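FOR IMMEDIATE RELEASE

Sinent Asks Pantry Brands to Show Their Work on "Stays Fresh" Claims

New review finds most freshness promises on storage jars come with no test behind them

Household consumer group Sinent today published its review of the promises printed on kitchen storage jars, and it is asking shoppers to hold off on replacing the containers they already own.

The review, titled "Fresh Compared to What?", looked at 74 separate freshness claims found on packaging, shelf cards and brand websites for jars sold to hold flour, sugar, salt, rice and other dry goods. Sinent wrote to the company behind each claim and asked for the test it was based on. For 41 of the claims, no test was ever named. For the other 33, the company pointed to some kind of testing, though in many of those cases it would not say what food had been used or what the jar had been compared with.

"If you tell me my flour will last longer, I would like to know longer than what," said Unnur Snorradóttir, who wrote the review. "Longer than in an open bag on top of the stove? I believe you. Longer than in the jar I bought five years ago? Then I want to see the numbers, and most of these firms either don't have them or don't care to share them."

The boldest promise in the review belongs to the Vullness line from Nokora, which says its lids keep dry foods "pantry perfect for up to 14 months." Nokora told Sinent that the phrase describes "an experience of freshness" and was never meant as a storage time. Sinent has asked the company to take the number off the label if that is so. The company said it would look at the wording when the packaging is next reprinted. It gave no date.

Retailer Bech, which sells the Vullness line along with its own plain glass jars, has dropped the word "airtight" from its store-brand shelf cards after hearing from Sinent in February. It still uses the word for other brands' products, on the grounds that the wording is supplied by the maker. Sinent does not find that a good answer. 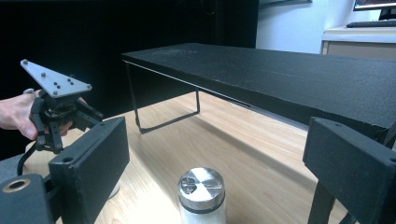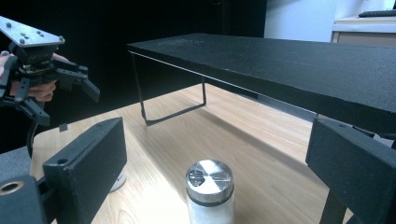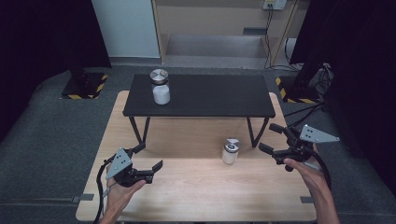

Last picture: two jars with silver lids, one on a low black table and one standing on the wooden tabletop beneath it.

The review does not say that new jars are bad. A lid that closes well will keep out pantry moths and a good deal of damp air, and there are sensible reasons to like a container you can see into. Sinent's complaint is with the extra layer of promise, and with the price that often comes along with it. Plain sugar and salt keep for a very long time in almost anything dry and closed — a special lid has little left to improve. Whole-grain flour is a different matter. It goes stale as its oils age, and a cool cupboard or a freezer is likely to do more for it than a costlier jar in a warm kitchen.

Sinent also takes issue with the word "lab-tested," which has no fixed meaning on a jar. A lab may have tested the glass for cracks, or the seal for leaks when full of water. Neither tells a shopper much about rice.

The group is asking brands to print three things next to any freshness claim: the food tested, the storage time, and what the jar was tested against. Two companies have agreed so far. Snorradóttir said she would believe it when the labels change.

"Fresh Compared to What?" is free to read on the Sinent website, with the companies' replies printed in full. Press questions may be sent to the Sinent media desk.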